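Two-armed robot learns to fit computer parts by feel

Saturday, February 24, 2018

A research group at the Lendetti laboratory has published a method that lets a pair of robot arms fit parts into a desktop computer without being told the exact position of every slot. The work, led by Stamatia Panagiotou and Domingo Sepúlveda, is aimed at repair workshops, where no two machines on the bench are quite alike.

Factory robots normally repeat a fixed path. That suits a line turning out one product, but a computer tower brought in for repair may be shifted a few millimetres on the table, or have a slightly bent case. A memory module or a processor will not go in if it arrives at the wrong angle, and pushing harder can ruin the board.
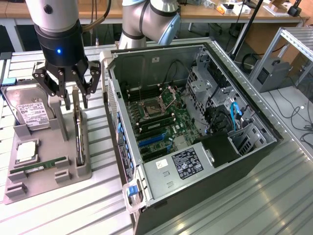

The new method, which the group calls Misik, splits each job into a rough stage and a fine stage. In the rough stage the arm picks a part from a tray with shaped pockets and carries it to the right area of the case, using a camera to find its way. In the fine stage the camera is mostly ignored. The arm moves in small searching motions, and the forces measured at the wrist tell it whether the part has met an edge, a gap or a flat surface.

"People do this without thinking when they plug something in behind a desk," said Panagiotou. "You can't see the socket, so you move the plug about until it drops in. We wanted the robot to have a version of that."

The fine stage was trained on recordings of a person guiding the arm by hand. The group used 43 recordings for each type of part, and says that going beyond this number made little difference.

In tests the robot was asked to place a processor, a memory module and a hard drive, with the case moved to a new position before each run. The memory module was the hardest. Of 43 attempts it was seated correctly in 38, and most of the failures came at the end of the push, when the module had gone in at one side only. An earlier version of the software, working from the camera alone, managed 15 on the same test.

Speed remains a weak point. Placing one part takes over 3 minutes, far longer than a trained technician would need, and the arms stop altogether if the wrist forces go above a set limit - a precaution the group is not ready to relax.
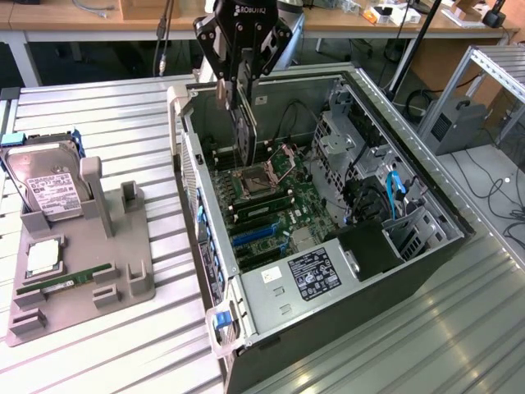 Emiliano Arancibia, who runs the repair side of the refurbishing firm Navarrete and was not involved in the study, said the results were promising but that placing parts was only half the job. Cables and screws take up much of his staff's day, he said, and the method does not deal with either.

Sepúlveda accepts the point. Screws are next on the list, and the group plans to begin those trials in March. Cables will have to wait, as they bend in ways the present software cannot predict.

The recordings and the training code will be released once the paper has been through review.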